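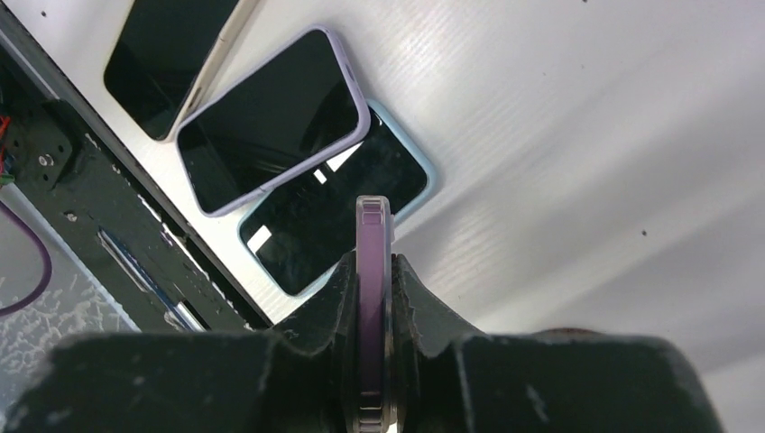

purple case, side view

Phone case yellowing, any fix?
Shoshana Oyelaran
Clear purple Pellix case, had it since January. Corners going yellow. Tried dish soap, no luck. Is bleach ok??

Amirul Yusof
No bleach, makes it brittle. Baking soda paste, old toothbrush, rinse. Take the phone out frist. Go easy by the charging port cutout, lint packs in there.

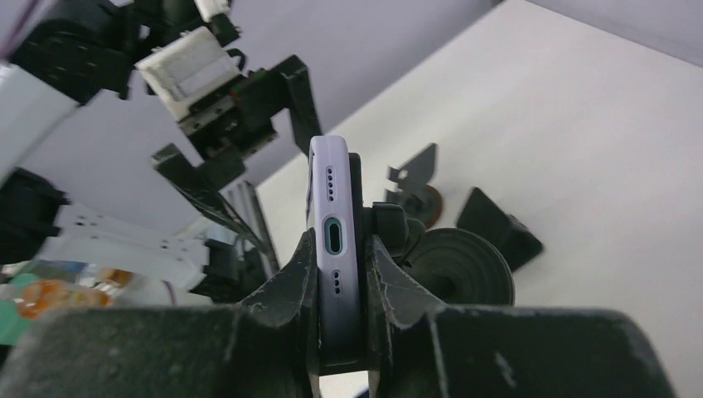

Photo: A. Yusof

Wont get it all the way clear tho. Sun does that, its in the plastic.

grecu14
just buy a new one, mine was 14 bucks

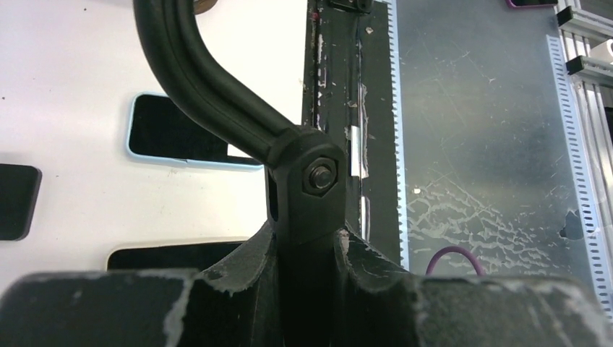

Bolt and nut, black tube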